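Savirham water main replacement moves to second stage

July 14, 2020

Work on the second stage of the Savirham water main replacement has begun, with contractor Fehr taking over the section between the pumping station and Dudska Road. The existing cast iron pipe will be replaced with polyethylene pipe over a length of 126 metres.

The first stage was completed in April. Pressure tests on that section recorded no losses, and 32 properties have been transferred to the new main. 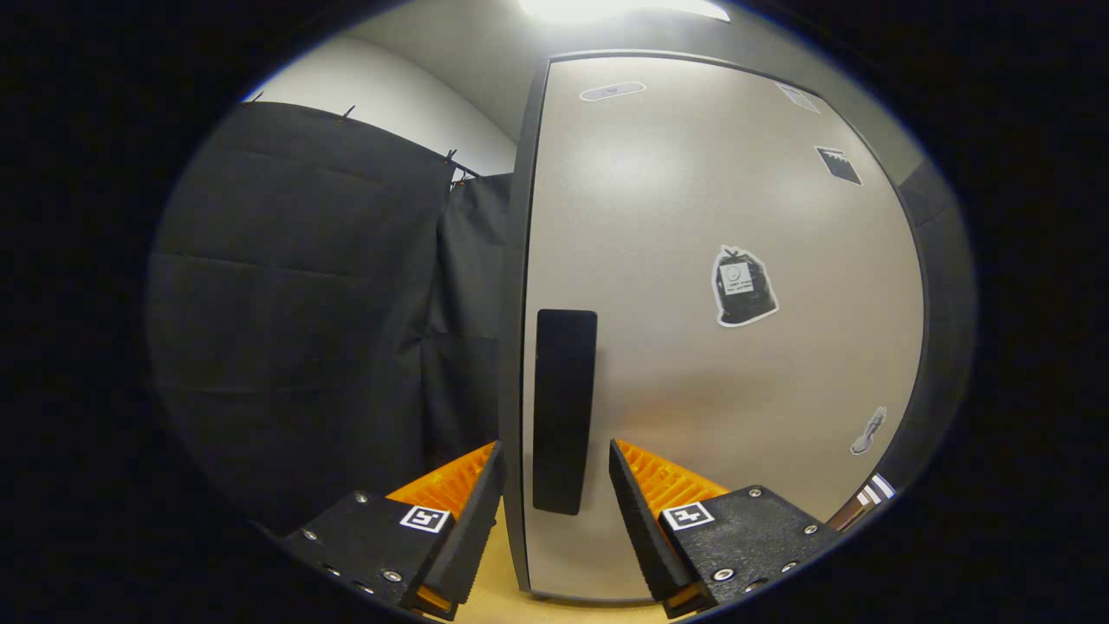

Access to driveways will be kept open outside working hours. Parking on the north side of Dudska Road is suspended until the trench has been filled and resurfaced, and through traffic is being sent along Mill Lane under temporary signals.

Project engineer Josée Fraser said the old main had been repaired repeatedly at its joints — most of them under the carriageway — and that further patching would have cost more than renewal over the same period.

Supply to 80 properties will be interrupted while the connections are made. Each interruption is planned to last no longer than 2 hours, and residents will receive a card giving the date and time. Water may look cloudy when the supply returns; running the kitchen tap until it clears is normally enough.

Severino Sepúlveda, site manager for Fehr, said the order of work may change if gas or telephone lines are found at a shallower depth than the records show. Updated closure times will be posted at the site entrance and at the library.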